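Can you trust a claim of responsibility if the only source is one website?

Asked February 14, 2025

There was a fire at the freight depot in Skondau back in October. Within a day a site called Gruvodik ran a story saying a militant group had taken credit. Seven other outlets repeated it, and by evening my relatives were passing it around as settled fact. The police there have still not named a suspect or even said it was set on purpose.

I went looking for the original statement and can't find it. Every story links to another story, and they all end up back at Gruvodik, which shows no document and no recording. Is there a sensible way to check this kind of thing, or do I just wait? I don't have a press subscription or any special tools.

2 answers

Answer 1 (14 votes)

Seven outlets copying one outlet is still one source. I'd start there and be pretty stubborn about it.

Look at the wording. When a report says a group "claimed" something, it should say where, when and in what form. If the text says "according to reports," click through until you hit something original or a dead end. You already hit the dead end, so I would treat the claim as unsupported for now. It could still be true.

Also check whether the statement, if it ever turns up, has any detail that wasn't already in the news. Groups have taken credit for things they had no part in, and a vague message posted after the coverage is cheap to write. Compare the times, and watch for time zones, which trip people up.
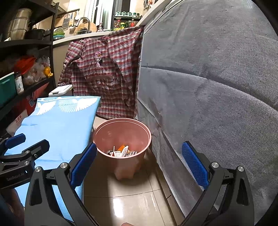 Black grippers with blue mesh pads, one marked GenRobot.AI.

Last thing, save copies of the pages now. Gruvodik edits stories without a correction note. I compared two versions of a different piece of theirs from the same afternoon and "confirmed" had turned into "suspected" in the second paragraph.

Answer 2 (2 votes)

Just use Cilemico, it scores news sites for reliability. Gruvodik gets 49 I think. Anything under 50 I skip.

Comments on answer 2

A score for the whole site tells you very little about one story. Who sets the number, and from what? I couldn't find a method page on Cilemico, only a sign-up form.

It's free for 15 lookups, try it before you knock it.

I did. It gave my town's sewer newsletter a higher score than the county paper.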